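# Assess the handover, then teach the anatomy

02/04/2024

Most pre-clinical courses put communication in a separate strand from the science, and mark it separately. I think this is a mistake of sequence, and that the clinical handover is the place to correct it.

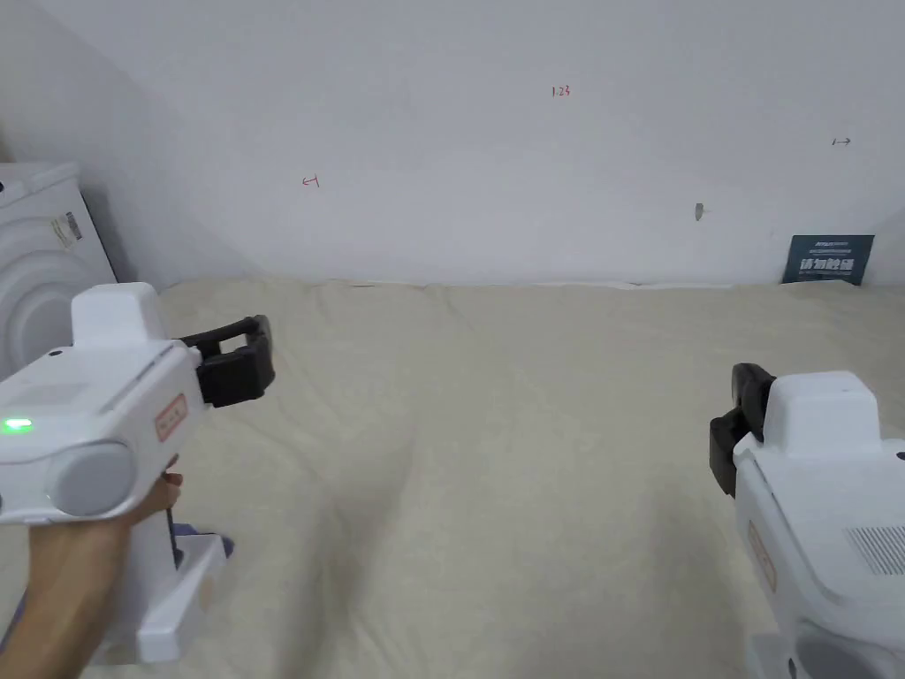
Handover cannot be taught to people who do not yet know what a normal potassium is, Otineo wrote in response to an earlier draft of this essay, and a student who recites a tidy structure over facts she does not understand is more dangerous than one who says nothing. The objection is a fair one and I will come back to it.

The usual arrangement is as follows. Students spend 2 years on systems-based teaching. Communication sessions run alongside, mostly on history taking and consent, with simulated patients. Handover between professionals appears late, often in a single afternoon before the first ward placement, and is examined by one short station or by none. By then the students have formed a habit of presenting information in the order in which they learned it: definition, cause, mechanism, features, treatment. That order suits an essay. On a ward at the change of shift it puts the one thing the listener needs at the end, where it may not be heard.

The structure of a competent handover is simple. It states who the patient is, what has changed, what is expected to happen next, and what the receiver must do and by when. None of those items requires advanced knowledge. What they require is selection, and selection is a skill that weakens if it is never asked for. A student who has passed every written paper has been rewarded for completeness at each step. We then ask for the reverse with one afternoon's notice.

At Zanness, where I teach on the first-year programme, we moved handover into January of year one. The format is plain. Each student receives a one-page case with 25 items of information, reads it for 7 minutes, and gives a spoken handover to another student who has not seen it. The receiver then writes down the tasks and their deadlines. We mark the receiver's sheet. The speaker gets no marks for fluency, eye contact or tone. If the task is on the sheet, it was handed over.

Marking the receiver is the part that colleagues dislike. They point out that a good speaker may be paired with a poor listener. This is true, and it is also true of every night shift. We deal with it by running each case with 2 receivers and taking the better sheet, which removes most of the unfairness and leaves the principle intact.

On Otineo's objection, I accept that a first-year student cannot judge the weight of every result. The cases are written with that in mind. Abnormal values are flagged, and the reference range is printed beside them. What the student must decide is whether the value changes what somebody does tonight. Our students made that decision badly at first, and they made it badly in a useful way: they went back to the physiology to find out why the potassium mattered more than the sodium. I had expected the science teaching to support the handover work. I had given less thought to traffic in the other direction.

There are costs. Writing cases is slow, and a case that has been used once will be known to the whole year. Staff time is higher than for a lecture. The Stovach recording template, which we adopted for the receiver's sheet, has too many boxes and encourages students to fill all of them; we have since cut it to a blank half page with a column for time.

I would also resist any attempt to turn the exercise into a mnemonic test. Several of the published structures are sound, but once the letters carry marks, students supply a sentence for each letter whether or not there is anything to say. Nel's department marks this way and its students produce handovers of uniform length. Patients do not come in uniform lengths of problem.

My proposal is therefore limited. Put handover in the first year, mark what was received, and count it towards progression at the same weight as a practical anatomy paper. If the weight is lower than that, students will read the signal correctly and revise something else.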